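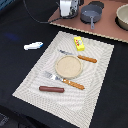
I had been meaning to get out to the Plinero open house for two years running, and both times something came up at home, so when Sunday turned out to be free I packed a sandwich and drove over early. Parking was easy. There is a field behind the main building with a boy in an orange vest waving you in, and from there you follow chalk arrows to the side door, where they give you a sticker with your name and a cup of very good coffee.

Most people were there for the big hall, I think, where Bestska had a pallet line running and a crowd three deep along the yellow tape. I did my duty and looked at it for a while. But what I really wanted was upstairs, in the long room at the end of the corridor, where the tabletop arms are kept and where Lihua Hou was giving her talk on working rules for small robots around household things. She gave it four times that day and I stayed for two of them, which probably says enough about how I spend my weekends.

Her subject was a set of house rules that fits on both sides of one sheet. They call it the Waaka sheet, after the room. It started as a sign taped to the door and has been rewritten 17 times, and she was quite cheerful about how bad the first one was (it said "Be careful" and had a phone number on it). I copied down as much of the current one as I could, and I will give you the parts that stuck with me.

The table comes before the arm. You put down a dark, matte surface and you lay out the place setting while the arm is parked, with both of your hands on the table and the stop button within reach of a second person. Every setting has an anchor, usually the dish, and the rest gets placed with the anchor in mind. The knife and fork go down at an angle as often as straight, because in somebody's kitchen they would. Lihua likes a messy table and told us so more than once! What she will not have is a messy record of it, so each layout gets written in the book before anything moves.

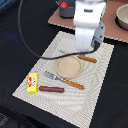 Then there is the cable rule, and this one got the most questions. A gentleman near the window, who I gathered had run a bakery, wanted to know why anybody would let a cable hang near the plates at all. The answer was that a small arm has to get its power and signal from somewhere, and the sheet asks for a loop with enough slack for the full reach, checked by hand before each session. If the cable lies across an item on the mat, that goes in the book too. You may move it or you may leave it, but you can't leave it out of your notes. I thought that was a sensible way to put it.

Rodica Mocanu took the second half. She keeps the book, or books, I should say, as there is a whole shelf of them now, and she read us a few entries aloud. Last season they logged 538 sessions, and in 291 of them somebody had written a remark in the margin. She loves the margins. One just said "sausage rolled, started over," and she used it to explain the rule about starting over: if an item shifts before the first command, you park the arm, reset the item, and begin a new line. You never reach in under a live gripper, not for a second, not even for a plastic carton that weighs nothing.

Groups upstairs are held to 20, and they do turn people away at the door, so go early. Bags stay in the corridor. Children were welcome and there were quite a few, mostly interested in the toy food, and Rodica was lovely with them and let each one set a table of their own at the side bench.

My one complaint is that the printed sheets ran out before noon. Lihua took down addresses and promised to mail them. She also mentioned that Trerkatier, who share the corridor, are trying the same sheet with a larger arm and have already crossed out two of its rules, and I would dearly like to know which two. Their door was closed, with a note saying they would be back in March.

Lunch is served in the tent until two. Get the lentil soup if they have it again, and take a sweater, as the long room is kept quite cool.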